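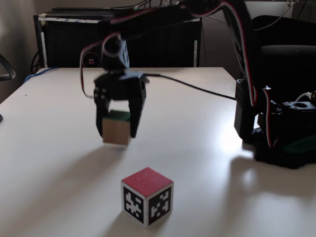 The public library in Dokamier will keep its doors open until 9 p.m. from August, the town informed this morning. Until now the reading rooms were closed at 6 p.m., and many people who work in daytime could not use them.

The longer hours were asked for in a letter with 367 signatures. "We have waited for this since the winter," said Hanne Pitkänen, who collected the names together with her neighbors.

The children's section closes at 7 p.m. as before. Loans can be renewed by phone or at the desk, and the limit stays at 31 items for each card.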